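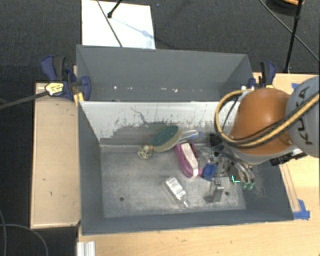 T. Bevholm
Laboratory Instructor, Robotics Teaching Lab

Handout 3: Bin Picking, Practical Session
Revised 16/08/2022

Scope

This handout covers the second half of the practical block. Students should have finished the calibration exercise in Handout 2 and have a working hand-eye transform saved under their group name. Groups without one will spend the first part of the session redoing it.

Work cell

The cell is a KUKA arm with a gripper, working over two gray bins set one behind the other. The front bin is the source. The rear bin is the destination. Both are held with bar clamps. Do not loosen the clamps or shift a bin, as the bin poses are stored in the Sadus configuration file and every group shares it.

The walls of the front bin slope inward toward the floor. A planner that treats the bin as a plain box will report free space where there is none, and the fingers will touch the wall first. Use the supplied mesh.

Object set

Objects are mixed on purpose. Expect the following difficulties:

Clear plastic - depth readings are sparse or missing. Fit to the colored section where there is one.
Shiny packaging - reflections move with the arm pose. Take depth from two poses and compare.
Items against the back wall - approach from above and limit the finger opening.
Metal bracket - the upright face is a good grasp surface, the foot is not.
Round objects - they may roll on contact. Close slowly.

Procedure

1. Load the Rowbotham planner with the default speed limit.
2. Capture the source bin with the arm at the home pose.
3. Generate up to 1,000 grasp candidates and discard any in collision with the mesh.
4. Execute the highest ranked candidate. Log the result before capturing again.
5. Repeat until 36 attempts are logged. Failed attempts count.

If the hose package pulls tight during a wrist rotation, stop and choose another candidate. Joint limits in software do not account for the hose.

Report

Submit the log and two pages of text. State the success rate per object type and give one cause for each failure - "bad grasp" is not a cause. Plots need labeled axes with units. The log format is the same as in the February exercise.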